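Open day at Skutico, who else went?

gantryman
Posted 2025-06-02
Went to the Skutico open day with my son. They let people in groups of 30, so there was a queue, but once you were inside you could get close to the arms. Two demos, one sorting parts and one where Hinata Sugawara moved the arm by hand and had it repeat the path. I took one photo I'm happy with.

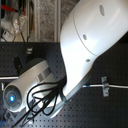 Wrist end of the white arm, blue light on.

The sorting demo was the better of the two. Hinata said it had done 1,957 parts since they set it up.

pib_lathe
I was in the group after lunch. Sorting was fine but slow. Our line does nearly 80 a minute with a plain feeder and no arm at all.

gantryman
Fair, but a feeder does one part. They had mixed parts in the tray.

Mossop
Those cables would bother me. Loops like that over the wrist will catch on something sooner or later. We had it happen on a Drolta cell and lost a morning.

pib_lathe
It's a demo bench, Mossop. You leave slack so the wrist can turn.

Mossop
Slack yes, but I'd still want it clipped or sleeved. We'll have to disagree.

tess_w
Did they say anything about price? I asked and got a leaflet.

gantryman
No, same leaflet. There's another open day in August if you want to ask again.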